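Rot und Kleinkram – Galerie November
Werkraum Eltlow, Stand: 11. November 2019

Im Werkraum geht es diesmal um Papier, Tüten und die kleinen Sachen, die sich auf einem Tisch ansammeln. Die Farbe Rot war vorgegeben, alles andere konnte dazukommen. Zum Vergrößern bitte anklicken.

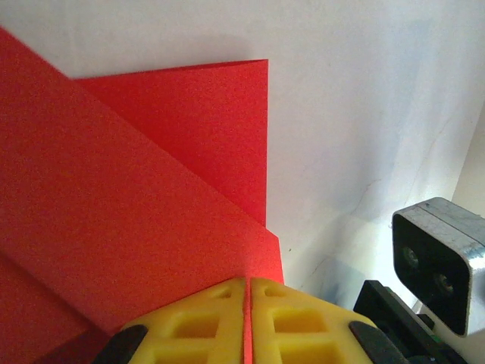
Rotes Papier, gefaltet, mit geraden Knicken. Die Oberfläche ist matt und leicht körnig.

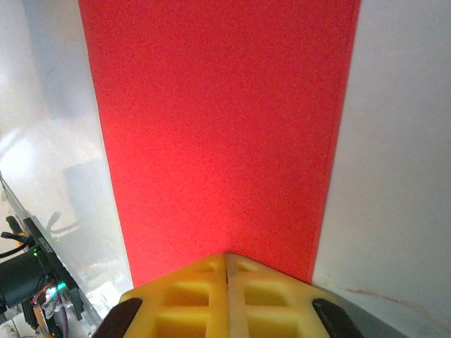

Eine rote Fläche aus der Nähe, matt und ohne Aufdruck.

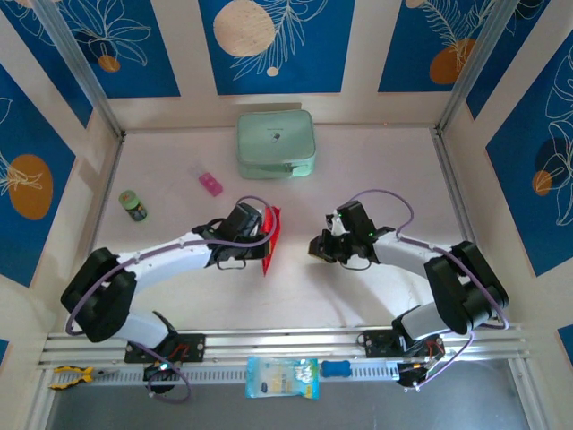 Der Tisch mit rotem Päckchen, mintgrünem Reißverschlussetui und hellblauer Snacktüte. An den Wänden die blauen Tafeln mit Blättern und Blüten.

Rot ist bei uns seit dem Sommer die Hausfarbe. Im Juni hatten wir noch mit Grau und Naturweiß gearbeitet, das war auf dem hellen Tisch schlecht zu unterscheiden. Miyuki Tamura hat daraufhin beim Papierhandel Firen einen Karton rotes Material bestellt, 400 Bogen, davon die Hälfte in einer festeren Qualität. Das dünnere Papier ist inzwischen fast verbraucht. Vom festen liegt noch genug im Regal neben der Tür, bitte immer vom oberen Stapel nehmen.

Zum Falten: Das feste Papier muss vorher gerillt werden, sonst bricht die Oberfläche am Knick auf und man sieht den helleren Kern. Wir nehmen dafür das Falzbein und ein Stahllineal. Die Laufrichtung steht mit Bleistift auf der Rückseite der Bogen. Wer quer zur Laufrichtung faltet, bekommt eine unruhige Kante. Bei kleinen Formaten fällt das kaum auf, bei einer Mappe oder einer großen Lasche schon. Zwei Lagen übereinander gehen gut, bei der dritten wird es ungenau.

Die fertigen Teile kommen in die flachen Schubladen, mit der Faltung nach links. Angefangene Stücke bleiben auf dem Brett am Fenster und werden mit Namen und Kurs beschriftet. Was nach zwei Monaten noch dort liegt, wandert in die Restekiste. Aus der Kiste darf sich jeder bedienen.

Der zweite Teil des Kurses heißt »Kleinkram« und ist der unordentlichere. Jeder bringt mit, was zu Hause in der Schublade liegt: Etuis, Döschen, Gläschen mit Deckel, Radiergummis, leere und volle Tüten. Es geht darum, für jedes Ding einen Platz und eine passende Hülle zu finden. Weiche Verpackungen sind dabei schwieriger als harte. Eine Tüte steht nicht von allein, sie rutscht und knistert, und ihre Maße ändern sich, sobald man sie anfasst. Ein Glas misst man einmal und faltet los. Für Tüten machen wir die Hülle lieber eine Fingerbreite zu groß und setzen oben eine Lasche an.

Etuis mit Reißverschluss werden geschlossen gemessen und liegend verpackt. Isamu Nomura hat dafür eine Schablone gezeichnet, die für runde Ecken besser passt als die alte rechtwinklige. Sie hängt am Haken über dem Schneidetisch und soll dort auch wieder hin. Eine Kopie auf dünnerem Papier liegt im Ordner »Priltel«, zusammen mit den Schablonen für Schachteln und Umschläge. Der Ordner heißt so nach dem ersten Kurs, den Namen haben wir beibehalten.

Werkzeug bleibt bitte an der vorderen Kante des Tisches, die Mitte wird für die Sachen gebraucht. Zangen und Messer gehören am Ende des Nachmittags zurück in den Kasten – auch dann, wenn am nächsten Tag weitergearbeitet wird. Die Schneidematten werden flach gelagert, eine ist im Sommer an der Heizung gelehnt und seitdem wellig.

Zu den Wandtafeln kam mehrfach die Frage, woher das Muster stammt. Es ist ein Entwurf mit dem Namen »Shibata«, weiße Linien auf Blau, dazu Kreise in Creme und Orange. Die Tafeln lassen sich feucht abwischen. Bitte nichts darauf kleben, auch kein Kreppband.

Einige Abzüge aus der Galerie gibt es auch auf Papier, im Format A5, auf 300-Gramm-Karton. Sie liegen im Vorraum in der Mappe und können dort durchgesehen werden. Bestellungen nimmt Miyuki Tamura entgegen, am besten mit der Nummer aus der Übersicht.

Für den nächsten Durchgang ist Blau geplant. Das Papier ist noch nicht ausgesucht, im Gespräch sind 200 Bogen in zwei Tönen, einer davon deutlich heller. Gegen ein sehr dunkles Blau spricht, dass man darauf jeden Bleistiftstrich suchen muss. Musterbogen hängen ab nächster Woche am Brett im Vorraum, ein Strich mit dem Kugelschreiber genügt als Stimme.

Mitzubringen sind wie bisher ein Lineal, ein weicher Bleistift und höchstens eine Handvoll kleiner Gegenstände. Lebensmittel nur verschlossen. Ältere Galerien stehen im Archiv unter »Papier« und »Schachteln«.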